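Where Does the Power Go? My Summer Project on Old Computers and Electric Bills
Project report, Lusmont Summer Study Program
08/02/2022

I picked this topic because my family fights about the electric bill every single July. My dad blames the air conditioner, my sister blames my computer, and I blame the second fridge in the garage. So when our program asked us to study "something at home that costs money," I figured I could settle it!

My question was pretty simple. How much electricity do older desktop computers use when people aren't really using them? I got to look at 19 desktops at the Darerora community center (they have a homework room and a front office) plus the one in my bedroom, which I kept separate so it wouldn't mess up my numbers.

For measuring I used a Tralten plug-in meter from the library's lending shelf. You stick it in the wall, plug the computer into it, and it shows watts on a little screen. I took a reading with the computer off, asleep, sitting at the desktop, and playing a video. I waited a few minutes each time for the number to settle down, and the first day I didn't wait long enough, so I had to throw out those readings and start over -- kind of a bummer, but I got faster at it.

I also had to learn what a power supply does. The wall gives you AC and the parts inside want DC at lower voltages, so the power supply converts it. Some of the energy turns into heat on the way. The 80 PLUS program is a rating for how well a unit does this, and the basic level means at least 80 percent efficient at certain loads.
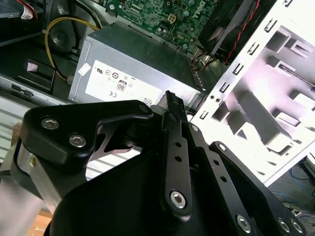 The thing I kept getting wrong early on was thinking a big watt number on a power supply means it always pulls that much. It doesn't! That number is the most it's meant to deliver, and a computer sitting there doing nothing needs way less.

The biggest surprise was sleep mode. On 9 of the computers it was turned off completely, so they sat awake all night with only the monitor dark. People at the center thought they were asleep (I would have too). The other surprise was that two of them still pulled a tiny bit of power when they were shut down, which I read is pretty normal.

I put everything into a spreadsheet and figured out the idle hours for one year. When I added up only the computers that never slept, I got 1227 kilowatt-hours. My math assumes the center keeps the same hours all year, and it closes for holidays, so the real number could be off.

If I did this again I'd leave the meter on one computer for a whole week. I'd also include the printers, especially the big Tjoa one in the office, which I ran out of time for.

As for my house, my computer lost to the garage fridge by a lot. My sister wants to see the spreadsheet.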